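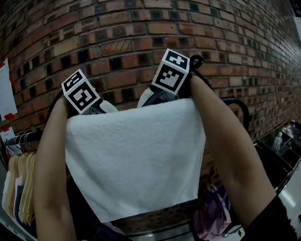

What is the best way to fold a white terry towel so the edges line up and it stacks flat?

Hold it by the two corners of one short edge, pull that edge taut, let the rest hang until it stops swinging, then bring the corners together and fold in thirds from there.

Forum: Household Textiles > Laundry and Linen
Thread: Folding terry towels, edge alignment

selvedge_7
Posted Thursday, 19:42
The above is from the linen sheet at my sister's guest house. I have followed it with a set of Climier bath towels and the bottom edge never comes level. One side hangs lower than the other by 20 mm on the worst of them. Is this my grip or the towel?

Morkari
Posted Thursday, 20:05
Could be either. Turn the towel through 180 degrees and hang it from the opposite edge. If the same long side is still the longer one, the towel has gone out of square. If the difference moves or vanishes, you are not gripping at the corners.

selvedge_7
Posted Thursday, 20:31
Same long side on five of them. The other two come out level.

Oluf Kárason
Posted Thursday, 21:10
Then five are skewed. Terry shrinks more along its length than its width, and the hems shrink at a different rate again. Tumble drying on high makes it worse. I ran a guest laundry in Stornville and we pulled every towel square by hand while damp, corner to opposite corner, on the short diagonal. Two firm pulls each.

dry_side
Posted Thursday, 21:18
Disagree about pulling damp terry. You distort the ground weave and loosen the hem stitching. Line dry from the short edge with 3 pegs and leave it alone.

Oluf Kárason
Posted Thursday, 21:26
Pegging leaves marks in the pile and does nothing for skew. Our February stock check covered 1,436 towels, and the rejects were for stains and pulled loops. Hem failure was not a category we needed.

dry_side
Posted Thursday, 21:40
Commercial towels have a heavier hem. Domestic ones often have a single row of stitching. The comparison does not hold.

Morkari
Posted Thursday, 21:52
Check the stitching before arguing about it. selvedge_7, one row or two?

selvedge_7
Posted Thursday, 22:03
Two rows on the short edges. Long edges are plain selvedge.

Morkari
Posted Thursday, 22:09
Two rows will take a moderate pull. I would still keep the dryer on low.

bjarnason_linen
Posted Thursday, 22:37
For the stack itself, skew matters less than people think. Fold the long sides in first, a third each, with the uneven side going inside. Then halve it, and halve it again. The outer fold is the only edge on view and it will be straight. Small creases near the bottom corners can be smoothed with the flat of the hand before the last fold.

dry_side
Posted Thursday, 22:44
Agreed on folding the long sides first. It also fits a narrower shelf.

selvedge_7
Posted Thursday, 23:15
Tried it on the worst one and the front edge is straight. The other four go through the wash at the weekend, two pulled damp and two pegged. I will measure all four when dry and post the figures.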